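Thu 7 November. Notes on the bathroom set we're collecting at Tredside, for anyone building something similar. Thread.

1/ The task family is "pick up a soft thing, put it somewhere else". Bathrooms, kitchens, hallways. The policy we trained in June was fine on towels and poor on anything with straps, so this round is mostly straps.

2/ Total so far is 3,886 episodes, of which 2,713 passed review. The rest stay on disk with a reason code. We don't delete failures. A dropped item followed by a clean second grasp is kept as a pass and tagged as a recovery.

3/ Wrist camera only for this set. The Lloyd rig has an overhead view as well, but the model we want has to work without one, and training on a view you then take away has cost us time before.

4/ Mesh is awkward. It folds under light pressure, the holes alias at our resolution, and a fingertip close to the lens is always soft. Annotators mark first contact from finger motion and check it against the motor current trace. Going by the pixels alone, two annotators disagreed by up to 46 milliseconds on the same clip.
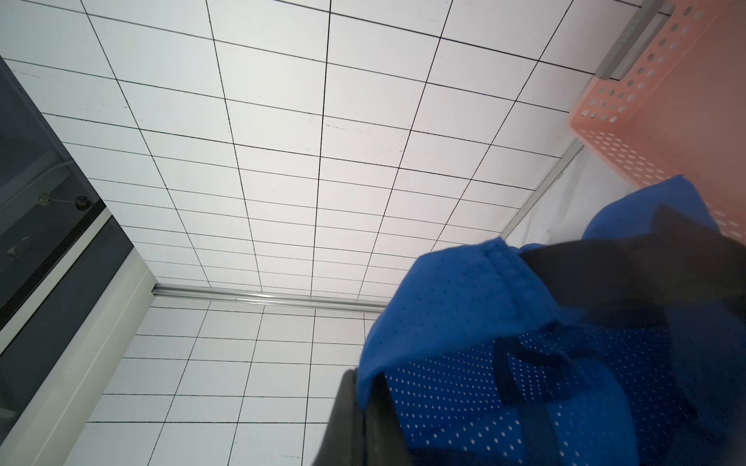
Wrist view, tiled bathroom, blue mesh item with black straps at the finger.

5/ White tile with dark grout is good for camera tracking in one respect (plenty of corners) and bad in another (all the corners look the same). Pose estimates can slip by a whole tile and carry on happily. We now compare against joint encoders every frame and flag any jump.

6/ Metal trim and glass get masked for the depth loss. Depth on glass is fiction. The RGB stays untouched – the policy has to see reflections at some point.

7/ Labels are short. Object class, material, contact time, release time, outcome. We tried free-text instructions written by the operator during collection and got "move it" 278 times. Instructions are now written afterwards by someone watching the clip, two wordings each.

8/ Object class for mesh things with straps is simply "soft, strapped". Arguing over bag or garment took longer than the labelling did, and the grasp is the same.

9/ Storage is in Dadex, one file per episode, video and joint data on the same clock. The converter from the Damau logs had an off-by-one on the gripper channel until last month. If you pulled an early copy of the set, pull it again.

10/ Next: the same objects with the bathroom lights off and only daylight from the door. After that, wet fabric, once the wrist housing is sealed properly. Split files go up when review catches up. Held-out rooms are held out by building, so please don't reshuffle them.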